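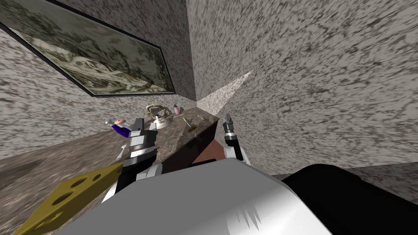
Our bathroom tidying trials at Neltstead ran into trouble in June, and plenty of you have written in to ask what happened, so I'd like to tell the story properly now that we understand it.

We practice everything in simulation before the real two-armed machine at Bratholm gets to try it, and the counter task had been going along very nicely. Then, during a batch of 50 runs, the left arm began pressing down into the countertop after it had let go of a bottle. It did this in three of them. In a simulator nothing gets hurt, of course, but the force readings were high enough that on the real machine we'd have expected a cracked finger, or a chipped counter, or both!

It took us two weeks to find the cause, and I'm a little embarrassed at how small it was. When the gripper opened, the program went on using the height it had saved for the bottle standing up. If the bottle had tipped over in the meantime, the arm went looking for a grip that was no longer there and kept pushing. The force limit ought to have stopped it, but a spring update to the Lunde controller had set that limit back to its default, and our checklist never asked anyone to look.

The checklist asks now, and the saved height is cleared every time the fingers open. We have kept the Bratholm machine switched off for this task until the full batch comes through clean twice in a row. The first clean batch is done, and the second starts once the Plalinden team gives us back our computer time.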